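Week 4: Glazes and Everyday Tableware
Instructor: Kartini Raju

Reading for this week: Tsuji, chapter 3, and the short handout on the Clornden workshop.

1. What a glaze is

A glaze is a thin layer of glass melted onto a clay body. It needs silica to form the glass, a flux to lower the melting point, and alumina to keep the melt from running off the pot. Color comes mostly from metal oxides. Iron gives browns, greens and some blacks, depending on the amount and on how much oxygen is in the kiln. Cobalt gives blue. Gray can come from small amounts of several oxides together.

2. Inside and outside

Many potters use one glaze inside and another outside. A pale liner shows the level and color of a drink. The liner also has to stand up to acid, so test it before using it on anything meant for food. Leave a slice of lemon on a fired test tile overnight and look for a change in color or shine.

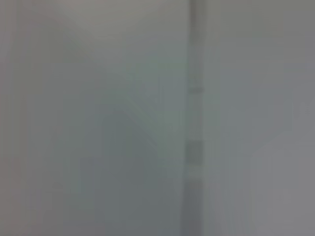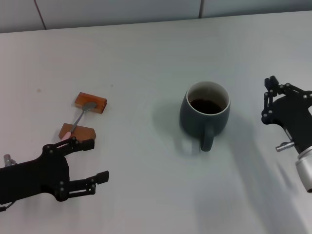

The second picture has a dark slate-gray mug with a pale inner rim.

3. Fit

Clay and glaze both shrink as they cool. If the glaze shrinks more than the clay, it cracks in fine lines (crazing). If it shrinks less, it can flake off at rims and handles (shivering). Shivering is the more serious fault in tableware.

4. For next time

Bring two test tiles, one crazed if you have it. Qistina Teoh will go over the kiln log from the Mansilla firing. Notes on cone numbers are on page 32 of the course packet.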